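News from the sweet tin

Hello again, and happy April 18, 2022 to those of you who open these on the day they land! I've spent most of the past fortnight thinking about boiled sweets, which my dentist would have views on, but there we are.

It started with a trip to Sutley. I'd gone for curtain hooks and came out of the covered market with a quarter of pear drops, a quarter of aniseed balls and a bag of something called Rorgate rock, which I hadn't had since I was small. You used to get it from the kiosk by the bus station, twisted up in a paper bag, and it would take the roof off your mouth if you weren't careful. The new batch is softer and a bit more lemony than I remember. I ate three pieces on the way back to the car and felt a little unwell (worth it).

Then I fell down a hole reading old sweet shop price lists. The Stergiou shop on the hill, for those who remember it, kept 377 jars at its busiest, and I'd love to know how anyone ever found the cough candy. My own weakness was always the violet ones, that soapy, flowery taste that half the world can't stand. My sister used to pick them out of a mixed bag and hand them over as if she was doing me a favour, and she was!

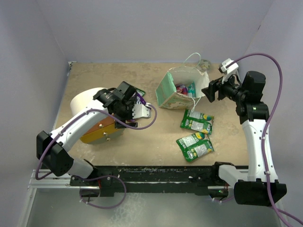
How do you stop boiled sweets sticking together in the tin? Keep the damp out, mostly. A tight lid does more good than anything, and a light dusting of icing sugar helps if yours have come unwrapped. Don't put them in the fridge, as they'll sweat as soon as you take them out again and you'll end up with one enormous sweet.

I've had two letters about last month's toffee. One of you used a pan that was too small and had to clean the hob with a butter knife, for which I'm sorry. Go for a bigger pan than looks sensible, and let it bubble without stirring once the sugar has melted. The other letter was from a reader who swears by Ladura tins for keeping it in, the tall ones with the hinged lid. I've got one on order and will report back.

In May I'm having a go at coconut ice, pink and white, cut into 16 squares if I can manage a straight line. If your family had a different way of doing it, with condensed milk or without, do write in and tell me before I start boiling things.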